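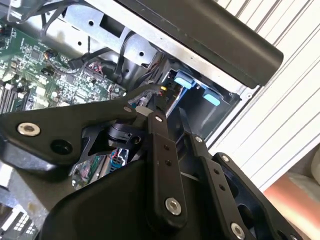 Marin Đorđević wrote to me that keeping an old computer alive is a hobby for people with too much time, and that a new one costs less than the hours I put in. I love getting letters like that! Marin may even be right about the hours. I still think everyone should open up a desktop at least once.

Mine is 15 years old. Last July I put in more memory and a new drive, two parts in all, and the thing woke up like a teenager at noon. My niece writes her school papers on it now, and she knows where the memory goes – she pushed the second stick in herself, and grinned for the rest of the evening.
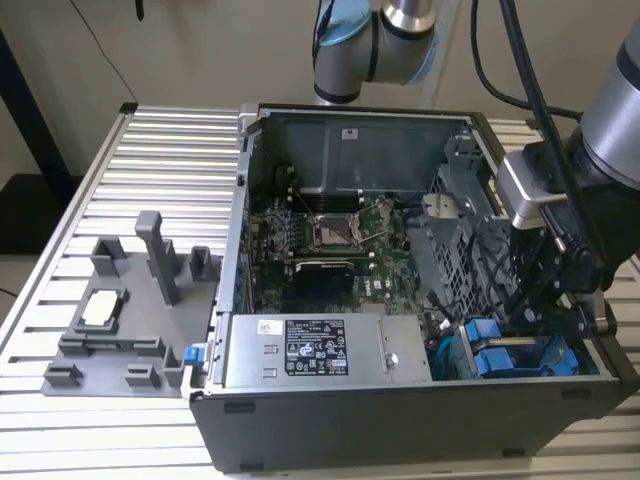 She also asked why her phone can't be opened the same way, and I had no good answer for her. A screw costs next to nothing. Glue saves the maker a little and costs the rest of us the whole device. I would happily carry a thicker phone if I could change the battery at the kitchen table.

So look in the closet before you look in the store. Borrow a screwdriver, take a snapshot of where the cables go, and give it an afternoon. The repair night at the Melari library has helped me twice, and they love a hard case – bring them your worst one.

Filed under: Opinion, Home & Tech
Print this | E-mail this
© 2023 Sistham Letter. Contact us | Back to top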